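# Sorting small stuff into bowls (my lazy table method)

I've been doing this since February and my table has never looked better!

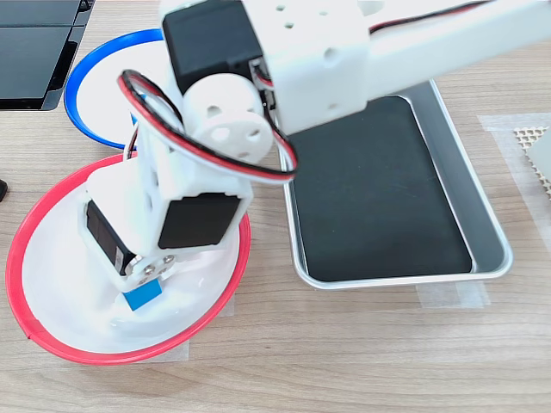
Start by clearing a bit of table and getting out two dishes you can tell apart at a glance. I like colored rims, so red is for things that go back in the toy bin and blue is for "no idea, deal with it later." Plain ones work too if you stick a scrap of tape on them.

1. Tip your pile out on a towel (blocks, beads, whatever came out of the couch).
2. Do one kind at a time. I always start with the blocks.
3. Set things down in the bowl, don't toss them. They bounce, trust me.
4. Stop after 3 songs, even if there's a pile left.

A wide, shallow bowl beats a deep one here, you can see what you've got without digging. If yours slides around, a little clear tape underneath helps a lot.

My friend Snežana uses muffin tins instead and swears by them, but I find the cups fill up way too fast.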